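Chores notebook, April – glassware, again 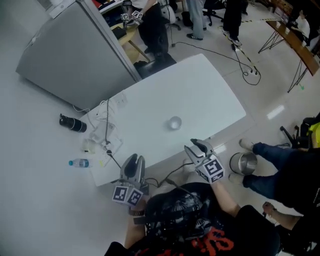 Glassware is the part of the Vandidance job I keep putting off writing up, so I'm doing it now with a sandwich in the other hand. The question on the board is still whether a machine can clear and reset a table without a person hovering next to it, and my answer this month is "some of the table." Cloths, yes. Plastic tubs, mostly. Drinking glasses, no, and I'd like to get down why while it's fresh. Take the small clear one near the middle of the white table, with a hand gripper coming at it from either side. For me that's the easiest object in the building. I know how hard to squeeze before I get there. The policy we have now has to find the rim first, and on a clear glass over a white surface the rim is a thin bit of shine and not much else.

Pauline thinks it's a vision problem and that more demonstrations will cover it. She wants 1000 before we judge anything, and okay, she was right about the cloths. I think at least half of it is the approach. When I do it by hand I come in low and a bit sideways and let the far finger touch first, very lightly, then close. The replayed version comes straight in and closes on both sides together, and if it's off by a hair the glass scoots. It scooted 3 times this morning, same direction every time, so that's a bias and not noise. Charalambos, if you read this, please check the finger offset before you retrain anything!

Things that went better than I expected: the Hebden bench job (sorting short bolts from long ones into trays) ran through lunch with me looking over maybe twice. It's slow – a bored teenager would beat it easily – but slow is fine on a bench. Slow isn't fine in a kitchen, where somebody is waiting for the sink. I keep coming back to that when people ask me if the chores are "solved." Which chore, and who's standing behind you while you do it?

Sander run: skipped. The dust hood is still at Cellby and I'm not doing it without the hood.

One more note on demonstrating, mostly to myself. I get sloppy after up to 5 minutes of the same motion. My wrists turn in and I start doing little corrections that I never did at the start, and the policy learns those too. Swap hands-on people sooner. Also try starting with one gripper parked and only bringing it in for the handoff, since I suspect the second hand is mostly confusing things when the object is this small.

To do: finger offset (Charalambos). Tinted glass vs. clear, same shape if we can find them. Ask Pauline where the cloth logs went. Try a dark mat under the clear glass, just to see how much of this is the rim.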